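Okay, craft table is set up for Saturday and I am way too excited about it. Sorting thread coming!

First up, the pinks. I have a soft spot for anything egg-shaped, and this bubble-gum color gets me every single time. 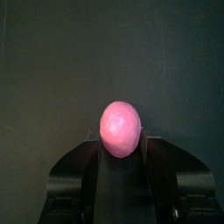

I want all the brights on the dark tabletop from now on. I tried a white cloth back in August and the pale colors just vanished on it. Dark gray is so much better – you see every bump!

Kai Frerichs asked where the little odds and ends come from. Mostly the Pedach swap shelf, plus one very lucky rummage with Wiebke that ended with 2 full bags and no room left on my bike.

My system, if you can call it that: big stuff in the box, small stuff in a tray, and anything I can't name goes in a cup until I make up my mind. (The cup fills up fast.)

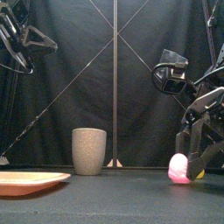 Pink, a peek of yellow, the speckled cup and the orange tray.

Next I'm going through the greens – I have 3 shades and I love them all, so don't ask me to pick. If you're on team yellow, tell me what you'd put next to it!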